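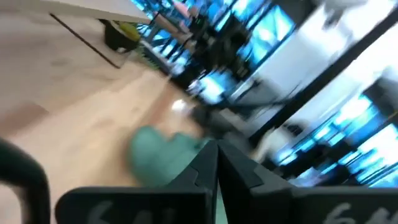

Floor cushion

A floor cushion is a padded seat used directly on the floor, or on a low platform, in place of a chair. Usually round or square, thick enough to lift the hips a bit. Found in homes, tea rooms, reading corners, meditation halls.

Construction

Two parts - cover and fill. Covers are cotton, linen, wool or a synthetic weave, normally with a zipper so they can be washed. Fill varies. Cotton batting packs down hard over time, foam keeps its shape but crumbles eventually, buckwheat hulls shift under the sitter and make a faint rustling noise. Kapok is light, and costs more. Flat types are often tufted, stitched through at several points to stop the filling from moving to the corners.

Sizes are not standardized. The Cadard pattern, common in older catalogs, is 14 inches across and quite firm. Ledesma cushions are wider and softer, and sold in sets of 3.

Use with low tables

Low tables and floor cushions developed together in many places. Table height decides how thick the cushion can be; too thick and the knees hit the underside. Cushions are stored under the table or stacked against a wall when not in use.
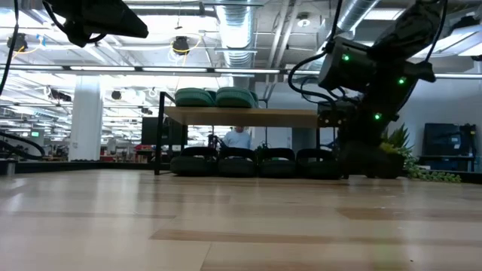 Thinner pads suit kneeling, thicker ones cross-legged sitting. Some households keep both kinds. Backrests without legs are sometimes added for older guests, see Legless chair.

Production

Pralbridge was a center of hand-tufted work until the mills closed. Vega Villalobos reopened a workshop in nearby Nalcombe in 2000, mostly repairs at first, later new cushions to order. Output is small, 200 a year. Covers are cut from end-of-roll cloth so colors vary alot from batch to batch.

Care

Turn weekly. Air outdoors in dry weather, never in strong sun for dyed covers. Hull filling must be emptied out before the cover is washed - wet hulls rot. Foam should be replaced when it no longer springs back, cotton can be teased apart and re-used.

See also: Bolster, Ottoman, Legless chair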